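Sternura Community Forum
Modules and Extensions > Import / Export
Topic: Bulk image import stops on large catalogs (Trerness 2.4)

arifn
Posted Jul 26, 2026

Shop is on Sternura with the Trerness import module, version 2.4. I am loading a catalog of 3000 products from one CSV. The import stops at row 1598 every time. No message on the admin screen, and the progress bar stays where it is. Rows up to that point are complete, with prices, stock and images. Rows after it are missing.

What I have checked:
- File is UTF-8 without BOM, semicolon separator.
- Row 1599 has no odd characters. I moved it to the top of the file and it imports fine.
- Memory limit is already raised in php.ini.
- Cache is off during the import.

The first product from the storage category came in with its main picture in the right place, so the image path column is mapped correctly.

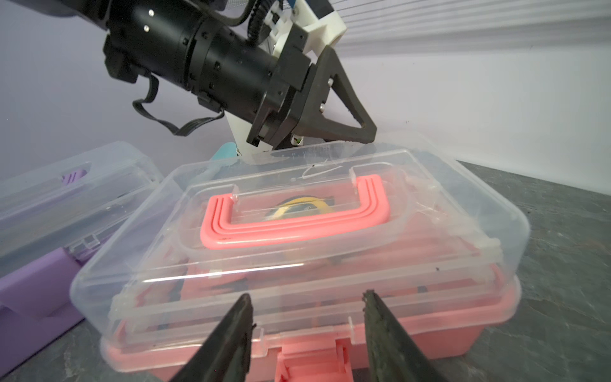

humel_user
Check max_execution_time for the CLI and for the web process separately. They are often different files. If you start the import from the admin screen, the web value applies and the CLI value is ignored. Same row every time points to a time limit or a batch limit, and a bad row is less likely.

arifn
Web value is set to 0. I confirmed it with phpinfo from the admin folder.

dkr_modules
Then it is probably your proxy. PHP can be unlimited and the proxy will still close the connection. Look for a 504 in the proxy log at the minute the import stops.

humel_user
I don't agree. A proxy timeout would move by a few rows between runs. He gets the same row each time. A fixed row means a counter somewhere.

dkr_modules
It would move if the server load changed. On a quiet server with the same file it can be very steady. I have seen it stop on the same row four times in a row.

arifn
No 504 in the log. There is one line in the module log that I missed before: "thumb queue full, waiting". It repeats until the process ends. The garden category is the last one that gets its thumbnails. This one has the 2x size and the cart size, and everything after it has only the original.

Settings as they are now, from the module page:

1. Batch size: 500
2. Thumbnail mode: inline
3. Image source: local folder
4. Existing images: keep

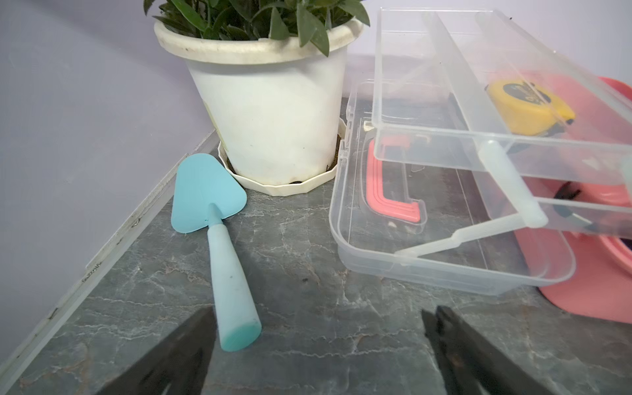 5. Rewrite product URLs: yes
6. Reindex search after import: yes

humel_user
Inline mode is your problem. In 2.4 the thumbnail worker shares the queue with the search index. Item 6 adds one job per product, and the queue has a fixed size. Once it is full, the import waits for the worker, and the worker waits for the import to release the table lock. Set thumbnail mode to deferred and turn reindex off. Run both by hand when the import finishes.

stamatopoulos_dev
Stamatopoulos support here, we maintain the image part of the module. The above is mostly right. The lock is on the product_image table only, and it is released at the end of each batch. A smaller batch also works, and you can leave reindex on. The fix is in 2.4.1. Changelog for that version:

2.4.1 Separate queue for search index. Image rows are written before thumbnails. Corrected position column when a product has more than one image. Log level can be set per task.

dkr_modules
2.4.1 broke the combination images for me. I rolled back to 2.4 the same day. I would not put it on a live shop without a copy of the database.

stamatopoulos_dev
That was a template override in your theme, see the ticket from December. The module does not touch combination templates.

dkr_modules
The override worked in 2.4 and did not work in 2.4.1. From the shop owner's side it makes no difference where the fault is.

arifn
Results on a staging copy, still 2.4:

Deferred mode, reindex off: all 3000 rows imported. Thumbnails were then built from the command line, roughly 636 per minute.
Inline mode, small batch, reindex on: stopped again, later in the file.

So the smaller batch did not work for me. Staying with deferred. One question left. The lead picture on the automation landing page has a caption field, and the import writes it twice, once in the block and once in the alt text. Output as it stands:
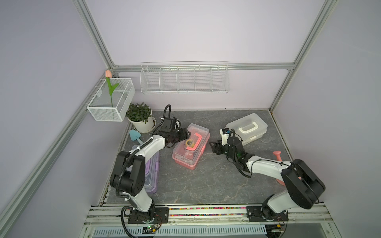

Two arms and a pink storage box

Is there a switch for this, or do I edit the block template?

humel_user
Edit the template. There is no switch in 2.4.

stamatopoulos_dev
Column caption_target, value "block". It is in 2.4 but missing from the manual. Leave the column out and it writes to both.

arifn
Works with the column added. Marking as solved. Arif Nanayakkara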